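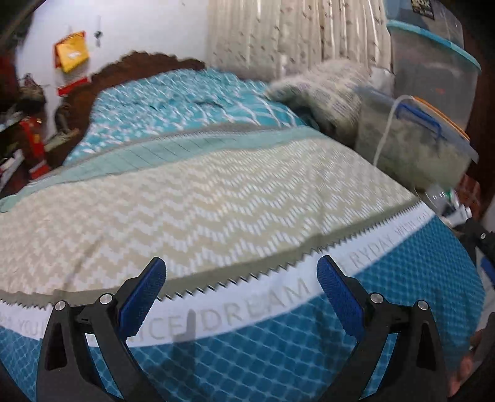 Speaker notes — Household task recording: rules we keep and why we keep them

Slide 1. Greeting.
Good morning, and thank you for the invitation. I will speak slowly, and please stop me if a word is not clear. My part is the rules for recording bed-making and folding work in real homes. In Kaladside we started with almost no rules. In November we had 2,470 recordings and we had to look at each one again, which was a sad month for me.

Slide 2. What the rules cover.
Three parts: the home, the tool, the person who holds the tool. The robot itself comes later and it has its own standard. I do not talk about it today, but I can send the document of our Magesa group to anyone who asks.

Slide 3. The home.
Do not tidy before recording. This was our first rule and it is still the one people break most often. A bedroom has boxes, bags, curtains and cables, and the policy must learn with them present. If a cable is hanging near the bed, look where it goes before you begin, and keep the fingers away from it. Move an object only when it is a danger, and then write it in the log.
Private things are different. Letters, medicine, photographs of family — ask the owner to put them away before the session. Keys and calendars also, if the owner wishes. The owner signs after seeing the room, never before.
(Pause here. Last time there was a question about children's rooms. Answer: we do not record them.)

Slide 4. The tool.
Both finger pads must be in view when the jaws are open. Check the screws for play with your hand, at the start and after every 100 recordings. Wipe the pads, because lint from a fluffy blanket stays in the pattern and the grip becomes weaker.

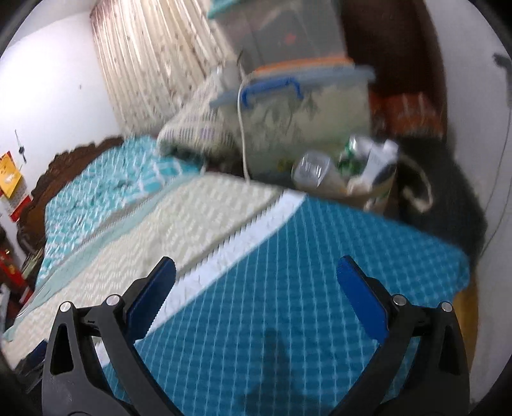
Open the jaws fully, wait five seconds, then begin. These five seconds look like wasted time, but the person who labels the data needs a clear starting point. In Titaton they removed the wait to save time, and 34 recordings could not be used.

Slide 5. Patterned fabric.
Checked sheets, zigzag blankets, printed curtains: please keep them. Some teams ask the owner for a plain white sheet. I understand the wish, but a home robot will meet patterns every day. What we ask is that the log names each layer, from the mattress to the top, in the same words every time. Choose "blanket" or "cover" and stay with it.

Slide 6. The person.
Hold the tool from behind, with the free hand away from the fabric. No pulling with the second hand. If you must help the fabric, stop and mark the recording as assisted. An assisted recording is useful, but only when it is marked.
Rest after each set. A tired wrist makes a different movement, and we see it in the data.

Slide 7. Open points.
We still do not agree how to mark a failed grasp that is corrected at once. Rastport marks it as failed, we mark it as corrected. I would like to hear your practice in the discussion.

(If time is short, skip slide 5 and go to the open points.)

Recent talks
Wrist fatigue in hand-held recording
Consent forms for shared homes
Naming fabric layers: a short word list
Rastport workshop notes, February 2020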